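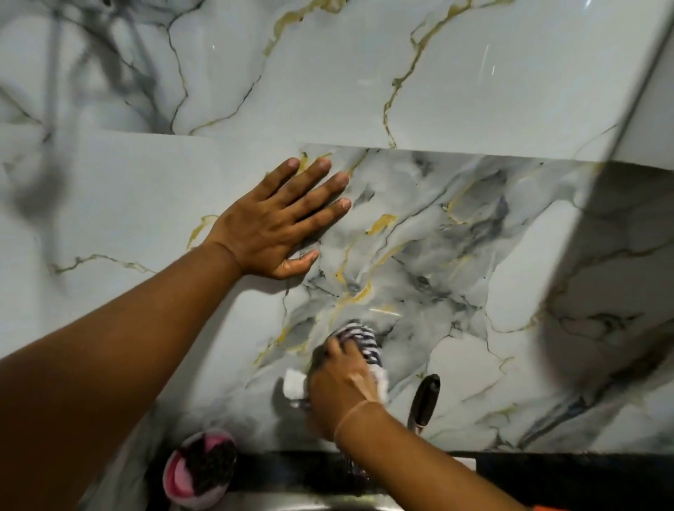
Wyss Marble Self-Adhesive Sheet, Gloss
Kitchen backsplash covering
Item no. 1658-GM

Printed marble pattern in gray and white with charcoal veins and thin metallic gold veins. Gloss surface. Peel-and-stick backing, no separate paste needed. Background tone varies along the roll from near white to cloudy gray, so lay out all pieces on the floor before cutting if an even wall is wanted.

Specifications
Roll width: 23 in
Roll length: 14 ft
Face: gloss, wipeable
Backing: release paper with printed cutting grid
Minimum application temperature: 69 °F, wall and sheet
Use: interior walls, splash zones behind sinks and counters
Not for: floors, shower enclosures, walls directly behind gas burners

Suitable surfaces
Glazed tile, sealed plaster, painted drywall, laminate, glass. Fresh paint must cure fully. Textured walls will show through the gloss. Fill grout lines deeper than a credit card and sand flush.

Application
Degrease the wall and let it dry. Remove outlet covers with the power off at the breaker. Start with the top sheet and work down. Peel back a few inches of release paper, set the edge, then hold the sheet flat with one open hand and rub it down with a folded dry cloth in the other. Work from the middle outward. A hard squeegee can scratch the gold print - use cloth or felt only.

At horizontal seams, overlap the lower sheet slightly or butt the edges. Veins are not pattern-matched between sheets. Press the seam last, along its full length, and go over any lifted edge again after an hour. Around faucets, cut a relief slit from the nearest edge and trim with a fresh blade.

Care
Mild dish soap and water. No scouring pads, acetone or bleach.

Removal
Warm with a hair dryer on low and pull slowly at a flat angle. Residue comes off with Minex adhesive remover.

Shipping
Ships rolled from the Muvville warehouse. Cut or opened rolls cannot be returned. Order from one batch where possible - the batch code is on the end label.

Technical questions: Ritva Vainio, product support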